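**Sturnlow Library – Parenting Titles Acquisition Group**
Minutes, April 30, 2019

Present: Roland Crabtree (chair), Hạnh Khương, Phúc Văn, Liên Tô
Apologies: Thắng Cao

**1. Minutes of the December meeting**
Approved with one correction: the Kinnunen title is a paperback reissue.

**2. Circulation**
Hạnh Khương reported 621 loans from the parenting shelves since the December meeting, of which 233 were books on adolescence. Picture books are counted separately.
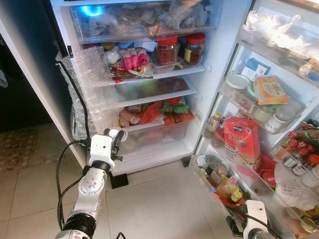

Loans of audiobooks were not available – the Nellico export failed again. Phúc Văn to rerun it.

**3. Author interview, Oda**
The transcript runs to 11 pages and must be cut to 4 for the newsletter. Liên Tô proposed keeping the section on fathers and reading aloud, and dropping the questions on cover design. Agreed.

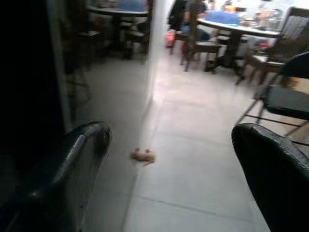 Shelf labels for the toddler section were discussed next. The present type is too small to read from standing height. Roland Crabtree asked for a plain background on the new set, pale gray like the floor tiles, with dark lettering. Liên Tô to send a proof.

**4. Actions**
- Phúc Văn: audiobook export
- Liên Tô: edited transcript, label proof
- Hạnh Khương: ask Thắng Cao for his list of withdrawn titles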